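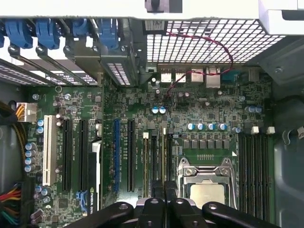 1/ 机器能不能干拆旧主机的活

先说结论:能干一部分,干不了一整台。下面分几条写,都是在我们车间里看到的,别的地方情况可能不一样。

2/ 我们做旧台式工作站的拆解和翻新,铺面不大,后面一间是工位。一批货进来196台,开盖、清灰、取内存、取显卡、取处理器、分类装盒。翻新的上架卖,不行的拆件。这个活没有什么技术含量,但是费手,干到下午四点手指头就不太听使唤了。

3/ 所以从四月开始,我把每道工序过了一遍,看哪些能交给机器。用的夹爪是Orkell的,控制那边是Brakenberg的软件。不是广告,两家我都有意见,后面说。

4/ 开盖:能。
侧板带卡扣的机型基本没问题,螺丝固定的也行,螺丝滑丝的不行。滑丝的还是人来,拿橡皮筋垫着拧。

5/ 扩展卡:一半一半。
难点在卡扣和挡板。蓝色塑料固定扣要先掰开,然后挡板才松,插槽另一头还有一个小锁扣。人是两只手同时干,左手按锁扣,右手往上提。一只夹爪只能分两步,先按开,再回来夹卡。锁扣要是自己弹回去了,它就在那儿白使劲。

6/ 使劲的问题要单独说。人拔卡的时候会轻轻晃两下,感觉松了再提。机器要靠力的读数来判断,阈值设低了拔不出来,设高了板子跟着起来。我试了一轮50台,有5张卡是我中途按停自己拔的。这个比例比我想的好,但是离不用人看着还差得远。

7/ 线。线是最麻烦的。
电源那一捆黄黑线还好,粗,位置也固定。麻烦的是细线,比如一根红色的双绞细线,从出风口那边绕下来搭在接口上面,一直拖到主板中间。人看见了随手一拨就过去了。机器要么没认出来,要么认出来了不知道往哪边拨。夹爪下去带到线,轻的扯松,重的把针座扯歪。

8/ 现在的做法是人先理一遍线,再交给机器。理线一台用不了多久,可是既然人已经站在那儿了,顺手把内存拔了也就是几秒的事。账要这么算,很多自动化方案就不太好看了。

9/ 内存:能,而且比人稳。
两头卡子往外一拨,条子自己翘起来,夹住往上走。插槽是一排一排竖着的,间距固定,对准一次后面都好办。这一步我现在基本放心。注意老机型有的卡子只有一头能动,程序里要分开写。

10/ 处理器:我不让它碰。
压杆能开,金属框也能掀,问题在最后取的那一下。散热硅脂没清干净的话,吸盘吸不牢,夹又怕掉。针脚在插座那边的,掉下去砸弯几根,这块主板就只能当配件卖了。一块板子的差价够请人吃好几顿饭。

11/ 空间也是个问题。机箱里面本来就窄,手指头伸进去都要侧着。夹爪两边的指头宽,落到内存和扩展槽之间,底下的东西就挡掉一片,腕子上的摄像头也看不见指尖下面有什么。后来加了一步:下去之前先在高处看一遍,记住位置再下。慢是慢了,碰坏的少了。

12/ 说说意见。Orkell这个爪子指头偏厚,换窄的指尖要另外买,货期长。Brakenberg的软件换一个机型就要重新标一遍,界面是给工程师用的,我们店里的人学了挺久。Aguirre来演示过他们的方案,演示用的机箱里一根多余的线都没有,我就没再往下谈。

13/ 有人问清灰。不行。吹是能吹,可是灰在哪儿、吹干净没有,它不知道。电容脚边上、插槽缝里的灰,现在还是人拿刷子。鼓包的电容也是人看,眼睛扫一下比拍照识别快。

14/ 再有人问家里用的。我家没有机器人,只有一台Prinora的扫地机,会被充电线缠住。跟上面第7条是同一个毛病。叠衣服、收餐桌那些视频我也看,东西软、位置不固定,我觉得比拆主机还难一些。哪天线的问题解决了,家里的活应该也会跟着好办不少。

15/ 时间上的数字也放一下。目前人机一起干,一天65台,纯人工好的时候也能到这个数,但是第二天人会累。对我们来说省的是手,不是工时。所以机器留着,专门干开盖和拔内存,扩展卡挑着给。

16/ 补充一个实际的:不管谁来拆,挡板上的小螺丝拧下来马上放磁盘里,不要放机箱底。掉到主板底下再通电,后果自己想。

17/ 下个月打算试窄指尖,到货了再更。有在做同样活的,理线这一步你们怎么处理的,欢迎留言说一下,最好带上机型。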